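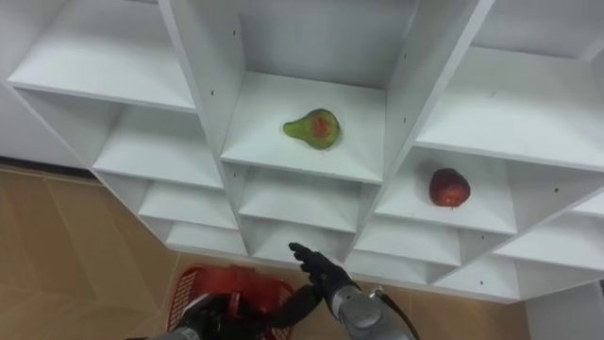 Re: [stamwood-walkers] Shuttle to the gorge trailhead, July

From: Golnar Najafi
To: stamwood-walkers list

On the July trip, Orlando Ticona wrote:

> Hi all,
>
> Prurna Tours has a new day trip to Villanueva Gorge and I think we
> should book it as a group. Pickup is at 7:00 am from the Stamwood
> library, back by early evening. The price is $62 a head, which covers
> the bus, park entry and a boxed lunch. They need 8 people minimum or
> they fold us in with another party.
>
> The brochure says "leisurely riverside stroll, suitable for all
> ages, ending with a refreshing swim beneath the falls." Has anyone
> been on it? I would like to give them a yes soon.
>
> Orlando

Orlando, I went in the spring with my sister and her two teenagers, so let me save you some phone calls. Short version: go, but read the brochure the way you would read a real estate listing.

The pickup is at 7:00 in the sense that you should be standing there at 7:00. The bus makes two hotel stops first, and we left the library lot closer to 7:40. The driver was very nice and will not be hurried by anyone, including my sister, who tried. If you need coffee, bring it with you. The place across from the library opens at 8:00 and you can watch them set out the chairs as you pull away.

The ride is 72 miles, and the last stretch is the kind of road where people stop talking. Sit up front if you get carsick. There is one rest stop, at Ploltik, with two bathrooms and a gift shop that sells mostly fudge. The driver says fifteen minutes. He means it here and at no other point in the day.

Now, the "leisurely riverside stroll." The river is there, I'll give them that. You see it from the parking lot and then again at the end. In between you are on the side of a hill for 3 miles, with wooden steps for the steep part and loose rock where the steps gave up. I would call it moderate. My knees used another word. Anyone on this list who did the ridge walk last fall will be fine. Anyone who came to the ridge walk and waited at the picnic area with a book should know there is a picnic area here too, shaded, and the book option is perfectly respectable.

The falls are lovely and I have nothing smart to say about them. The swim is real, the water is snowmelt, and "refreshing" is doing a lot of work in that sentence. My nephew went in up to the neck on a dare and came out speaking a full octave higher. There is nowhere to change except a hut with a door that doesn't latch, so wear your suit under your clothes or bring a friend to lean on the door.

Lunch: a sandwich, chips, a cookie and water. Tell them about vegetarians when you book and again when you get on the bus. We told them once, and my sister's lunch was a ham sandwich with the ham taken out. Bring extra water too. The box has one small bottle and the tap at the trailhead was shut off when we were there.

Things I would ask Prurna before you pay:

Is the park entry really included? It was for us, but the ranger wanted a voucher and our guide had to go back to the bus for it, a long way back to the bus.

What happens if it rains? Our paperwork said "alternative program." I asked what that was and was told it was a museum. I asked which museum and was told it depended.

Does the minimum include kids? If we come up short, I would be happy to be folded in with another party. We were paired with a retired couples' hiking club who passed us on the hill twice, once in each direction, and shared their trail mix both times.

As for getting back, plan on 7:30 pm and tell whoever is feeding your dog the same. Early evening is when you leave the gorge — that part they have technically right.

Put me down for one seat, two if my sister has forgiven them about the ham. I'd rather pay by check if you are collecting. And can somebody reply with the packing list from the ridge walk? I had it saved and now I have three copies of the parking directions.

Golnar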